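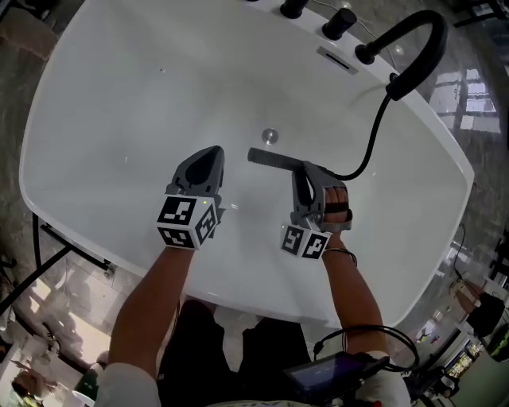 How often should you rinse a freestanding tub? After every bath, and a proper clean every week or so.

I start at the far rim and work toward the drain. Dish soap, soft cloth, 20 minutes for the whole thing.

The handheld shower does most of the work. The hose on ours reaches both ends, so I never bother with a bucket.

Wipe the overflow slot too. Soap collects in there and it starts to smell by September.

Black knobs show every water spot. Dry them last with a clean towel.

I tried the Skusby spray on the basin. It left streaks. Back to dish soap.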